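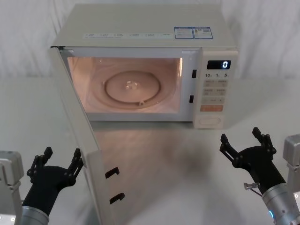 Countertop microwave, door open, interior lamp on

Open day at the Jallier print lab, June 14, 2025. The tour took in scanning, color proofing and mounting. Pet portraits are 626 of the 2,012 orders on the books.

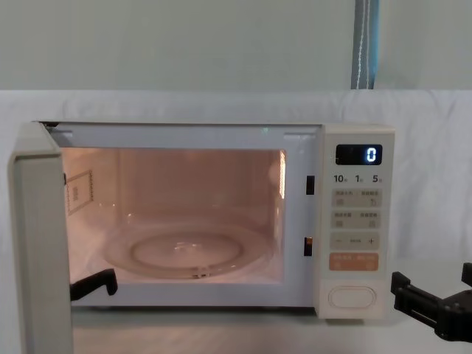
Proofs are checked under a viewing booth, then trimmed on the Barnura cutter. Black fur gets a second proof with the shadows lifted.
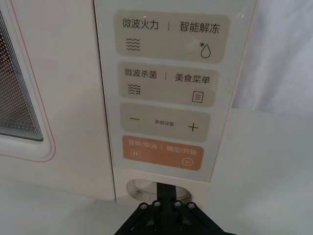 Américo Vilela asked whether matte paper loses detail in dark coats. Slightly, per the lab. Turnaround is 2 days. 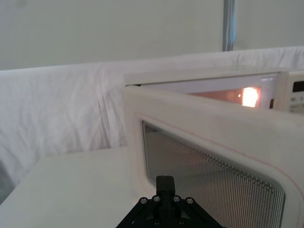

Inner side of the microwave door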